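March 2, 2022

I've been writing up trade shows long enough to know that the good stuff is rarely on the big stands near the door. So when Teresa Antunes rang to tell me Kevberg was bringing its new ratchet spanner range to the autumn tool and fastener expo, and that they'd booked a little corner site down the back next to the coffee cart, I put it straight in the diary.

Kevberg, if you haven't run across them, started out making sockets for farm machinery dealers and has slowly worked its way into general workshops. The new range is called Paracha and it's the first thing they've designed from scratch in years (the older spanners were all reworkings of one pattern, and they looked it). There are 106 pieces in the full catalogue, metric and imperial, and you can buy them singly or in rolls. I do like a canvas roll! Mine's been under the seat of the ute since before my daughter could drive.

Teresa looks after sales for the eastern states and lent me a short roll of Parachas for a weekend. I used them on the mower deck, the trailer hitch and a neighbour's very seized gate. The thing I noticed first was the reversing lever, which sits flush and has a proper click to it, so you can flip it with a greasy glove on. The handles are a touch longer than I'm used to and I barked a knuckle on the mower getting used to that. The gate came good on the second go, with a fair bit of penetrating oil and some language.

Price for the small roll is $178, and the full set in its steel drawer case is $890. That's not pocket money, but it's well under what I expected to hear, and Teresa says the singles will be priced so you can replace the 10 mm when it vanishes. We all know it's going to vanish.

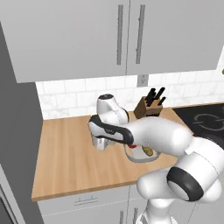 *A robot arm over the kitchen benchtop, in a computer-rendered scene.*

The spanners are forged at Kevberg's own works and finished by Clukesberg, who do the plating and the laser marking. I had a good long chat on the phone with Horácio Fonseca, who runs the plating line there, and he was far more interested in the marking than the chrome. The sizes are cut deep and filled dark, and they're on both faces of the head. "You shouldn't have to turn a spanner over to find out you've picked up the wrong one," he told me, and I've been muttering that at my own toolbox ever since.

He also said the satin finish was a late change. The first batch went out to testers in December with a mirror polish, and the feedback was that they looked lovely and slid out of your hand. Fair enough too. The satin ones feel a bit plain when you unroll them, but they stay put.

What I'm still not sold on is the case. The drawers are foam-lined, and foam and workshops have never got along in my experience - give it a couple of summers and it goes crumbly. Kevberg says you'll be able to order replacement inserts, though there was no price on those when I asked.

Distribution is going through Miltov, which already handles Kevberg's sockets, so most of the independent tool shops should be able to get them in. Inês Frade from Miltov told me the first shipment is 856 sets and that a fair chunk of those are spoken for by TAFE workshops and fleet depots. If you want one before winter I'd have a word with your local counter sooner than later. She's expecting the second lot to be bigger, but she wouldn't give me a month and I don't blame her, with freight the way it's been.

There'll be demonstrations on the stand every day of the expo. Sadao Honda is doing the hands-on sessions in the mornings, with a torque bench set up so you can have a go yourself and see how far you are off the number you thought you were pulling. I did this at another show years back and was humbled. Afternoons are more of a sit-down, with Diễm Lại talking through tool control for small workshops - shadow boards, sign-out sheets, that sort of thing. Sounds dry, I know, but I've heard her speak before and came home and reorganised the whole shed.

Entry's free for trade if you register online ahead of time, and you can pay at the door otherwise. Parking fills up early, so I'm catching the train. Bring closed shoes, they do check at the torque bench.

The loan roll goes back to Teresa on Friday, and I've started eyeing off the singles list already. The 13 and the 17 for certain, and possibly the stubby 19 if the better half doesn't read this.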